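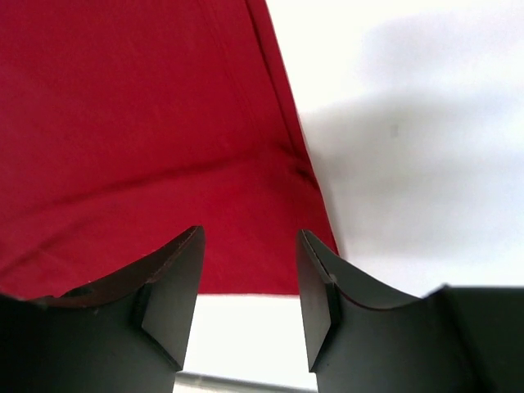
August
By Mounir Bouzid

My club lost its captain to the bench this summer and you'd think somebody had died. I support Revness, have done since my uncle drove me to my first match in a car with no heater, and I've never seen our fans get so worked up over a guy who still gets paid, still trains with everybody and still gets his name on the teamsheet. He's just sitting down for the first hour!

I think the coach got it right, and I've been losing arguments over it ever since.

Look at the Waturance game. We had 24 shots against us. Our captain is 34 and he plays in the middle of the park, where you have to turn and run back toward your own goal over and over, and by halftime he was pointing more than he was running. I love him. I have his shirt. But pointing doesn't stop a counterattack, and the kid who replaced him won the ball back 4 times in his first ten minutes (my brother-in-law says three, he's wrong, I watched it again).

What bugs me is the idea that dropping a player is an insult. We talk about it like a punishment, like the guy got sent to his room. Then the same people complain that young players leave for Huaranga or wherever because they never get a game here. Well, where are those minutes supposed to come from? There are eleven spots. If the armband guarantees you one of them until you retire, then we really only pick ten.

I do get the other side, a little. A captain talks to the referee, calms down the hotheads, tells the new left back where to stand. You lose some of that when he's on the bench in a big coat. Against Mindach we gave away a silly free kick because two of our defenders were yelling at each other, and I'll admit I looked over at him and wished he was out there. We lost that one. It cost us 8 places in my brother-in-law's prediction league too, which I enjoyed.

But somebody else has to learn to do that job sometime, and I'd rather they learned it in August than in the last month of the season with everything riding on it.

The part I can't stand is the booing. There were maybe 1,000 of us at the away game and a good chunk of them booed when the kid's name was read out. He's nineteen! He didn't pick the team. If you're mad at the coach, write to the club, call the radio show, grumble at me in the parking lot like everybody else does. Just leave the kid alone and let him play.

I'm going again next week and I'll be wearing the captain's name on my back. I hope he starts on the bench.

Related
Revness fall short at Mindach after late free kick
Player ratings: Waturance away
Huaranga sign another teenage winger
Is the preseason too long?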